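Entrepreneurship for Engineers
Unit 7: Licence or spin-off? How a university invention leaves the university

Before the class, please read the first two sections. The exercise at the end we will do together, in groups.

1. Starting point

A researcher makes an invention as part of the work. In most universities the employment agreement says who owns it, and the answer is not the same everywhere. In some places the university is the owner from the first day. In other places the inventor is the owner and can choose to assign it. Please check this question first in every case, also in your own projects. I have seen students prepare a very nice business plan for a patent which they could not use.

The inventor sends a disclosure to the transfer office. A disclosure is a short form: what is new, who contributed, who paid for the work, and whether anything was already published. The last point is the one where people make the most mistakes. A poster in the hallway can count as publication. In Canada and the United States there is a grace period, but in Europe in general you should not rely on one.

2. The two routes

Licence. The university keeps the patent and an existing company receives the right to use it. The company pays, for example, a fee at signing, a yearly minimum and a royalty on sales. The licence can be exclusive or non-exclusive, and it can be limited to a field of use or to a territory.

Spin-off. A new company is founded, often with the inventor as a shareholder. This company also needs a licence or an assignment from the university, so the word "or" in our title is a little bit wrong. The difference is who the partner is and how much risk stays with the inventor. The university will often accept shares in place of a part of the fee, as a new company has no cash.

3. The case of Guvis and Jitine

We use two teaching cases during the whole term.

Guvis makes a coating for filters. The coating improves a product which other companies already sell. The customers are few, they are large and they have their own factories. The team signed a non-exclusive licence with Kaufmann, a filter producer, with a royalty on net sales and a yearly minimum. The founders stayed in their laboratory.

Jitine makes software for planning of repairs in cold storage buildings. There was no existing company where it would fit. The team founded a company, and the university received 7 per cent of the shares. The first investor was Zelten, a seed fund, which asked for a seat on the board and for an exclusive licence before it paid anything.

Please note that Zelten did not ask for more patents. It asked that the rights were clear. A missing signature of one former student delayed the closing until June.

4. A small calculation

A company has 576 shares. The university holds 10 per cent, rounded down to whole shares, which gives 57. A new investor now receives 64 new shares. The total is 640, and the university holds 57 of 640, or 8.9 per cent. This effect is called dilution. The university did not sell anything, but its part is smaller. If the price per share went up in the meantime, the smaller part can still have a higher value.

5. For the group work

Each group takes one case and prepares 10 minutes. Explain which route the team chose, name one clause which you would negotiate again, and say what you would offer in exchange. Slides are not necessary. The written version counts for 50 per cent of the mark for this unit. Please write in full sentences and do not copy the contract text. 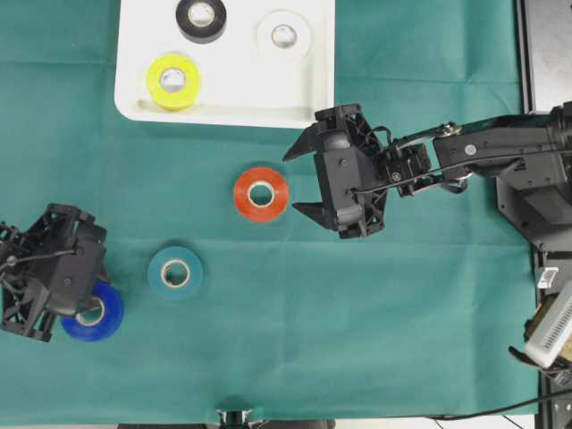 Figure 1. Rolls of tape on a teal-green cloth and in a white tray.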